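Against the Empty Table

A certain kind of advice about dining tables has been going around for years, and I have stopped believing it. The table, we are told, should be bare between meals. Everything that belongs to eating should live in a drawer, in a divided tray, lying flat and facing one way. When it's time to eat you set the table. When you're done you unset it, wipe it, and put back the bowl of lemons that was photographed there in the first place.

I tried this. I bought the divided tray, a Sakby, the extending kind that promises to fit any drawer, and it does fit any drawer in the sense that a brick fits any bathtub. It has five compartments. Not one of them is the right length for chopsticks. They go in on the diagonal, across two compartments, and then the tray can't hold anything else in either of those, and by Saturday the whole drawer is a pile with a plastic grid under it.

The tray cost me 17 dollars, which isn't much for a tray but is a lot for a grid.

What bothers me more than the product is the idea behind it, that a utensil in plain sight is a mess waiting to be dealt with. Look at how people eat in houses where the table is used all day long. The table has a cloth on it. The kettle stands at the back and stays there. The chopsticks and spoons stay within reach of whoever sits down. Nobody would think to call that clutter, and if you took it all away the next person to want a cup of tea or a bowl of noodles would only have to bring it all back.

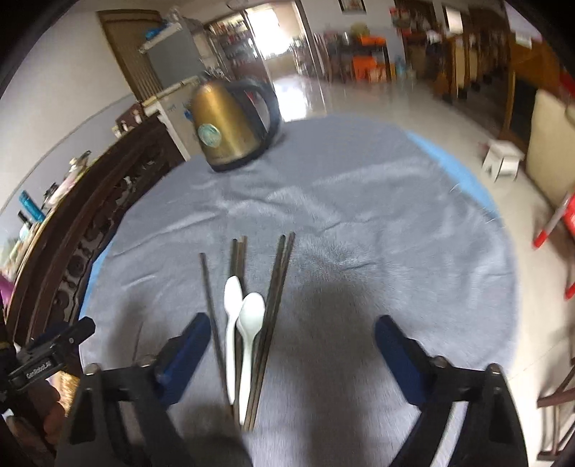
I don't want to get sentimental about it. There is a real problem with leaving utensils on a table, and it has nothing to do with how it looks. Spoons lying on cloth pick up whatever the cloth has on it. A fuzzy cloth is worse than a smooth one. Chopsticks roll. They separate from their partners and end up under a newspaper, and the pair you pick up turns out to be two strangers of different lengths. Anyone who has reached for a spoon and found a crumb stuck in it knows the limits of the relaxed approach.

So I'm in favor of a container. One container, upright, heavy enough at the bottom that it doesn't tip when you pull something out in a hurry. That's the whole of my system, and it annoys me how long I took to get there, because every noodle shop I have ever eaten in had worked it out before I was born.

The objections come quickly. I've heard most of them, and a few deserve a reply.

The first is dust. Things standing in the open collect it. True, and if you own forty forks and use four of them, the other thirty-six will be filthy by spring. But this is an argument about owning forty forks. What stands in a holder on a table that people eat from gets washed as often as it gets used. If something in there is gathering dust, you've learned something about it that the drawer would have kept from you.

The second is which end goes up. I have read a surprising amount on this, including a long thread that ran to 276 comments, and I'm still not sure that anyone changed anyone's mind. Eating end up means the part that goes in your mouth is out in the air and gets brushed by hands reaching for its neighbor. Eating end down means it sits at the bottom of a cup, where the water collects. I go with eating end up, and I dry things properly first. People who feel strongly the other way can rinse before use. I doubt either camp is getting sick from it.

The third objection is the one I take least seriously, that it looks like a cafeteria. Well, yes. A cafeteria is a place designed so that a lot of people can get a spoon without asking where the spoons are. I've had guests in my own kitchen open four drawers in a row, apologizing each time, looking for something to stir with. A guest who can see the spoons takes a spoon. I can't see what is so inelegant about that.

There are holders I would warn you off, naturally, because a simple idea always attracts people who want to improve it. The Tokport has a rotating base. I can't imagine the household in which walking your hand around to the other side of a cup is such a burden that the cup has to turn. It also turns when you don't want it to, such as when you are taking out a chopstick. The Kuusk is handsome and so narrow that it holds a single family's worth of chopsticks only if that family never invites anyone over. And Pimex sells a set of three, graduated in size, so that you can sort by type, and so that you are back to the divided tray again, only taller.

Sorting by type is where I part ways with the organizers for good. Why should spoons be kept apart from chopsticks? They aren't hard to tell apart. One has a bowl on the end. In a mixed holder the long thin things lean outward and the spoons settle in among them, and the hand goes to the right one without any help. I'd even put the odd serving piece in with the rest. The reason to separate things is that you can't distinguish them or that they damage each other, and neither is true here. Knives are another matter and should be kept somewhere else.
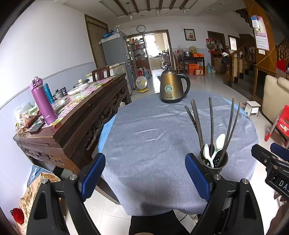

Chopsticks and spoons in one holder, with the kettle close by.

Then there is the matter of the surfaces around the table. The bare-table people will tell you that once you allow one holder, the rest follows: the thermos, the pot lid, the phone, the snacks, the bag of bags. They call it creep. And here I have to give them some ground, because it does happen. A sideboard in a room where people eat will fill up. Mine did. I cleared it three times last winter, and each time it came back a little different, with the same thermos in the middle of it.

But I've come to think the sideboard is doing its job. All that stuff has to be somewhere in the twenty minutes before a meal and the hour after it. The lid comes off the pot and needs a place to lie down. The phone gets put aside. If the sideboard takes this in, the table doesn't have to, and the table can get by with a cloth, something hot to drink from, and something to eat with. A clear table and a clear sideboard in the same room usually means that a third place, out of sight, is in a terrible state. In my case it was the chair in the hall.

I'd ask the experts to be a bit more curious about why things gather where they do. Their method begins by emptying everything out and asking what you love. I don't love my spoons. I have no feelings about them at all. What I want from a spoon is that it be near the soup. A method that starts from affection is going to have trouble with most of what's in a kitchen, where nearly everything is there because it was needed on a weekday.

I'm told that the standing holder is coming back into fashion. I have my doubts about that too. A magazine spread I saw in February had one in pale stoneware, on a table set for no one, with 20 identical utensils in it arranged like dried flowers. There wasn't a kettle in sight, or a cloth. The plates were on a shelf too high to reach. I suppose that within a year or two we'll be told it was a mistake and that the spoons should go back in the drawer.

Mine are staying out. The Sakby tray is in the garage now, holding screws, and it's fine at that.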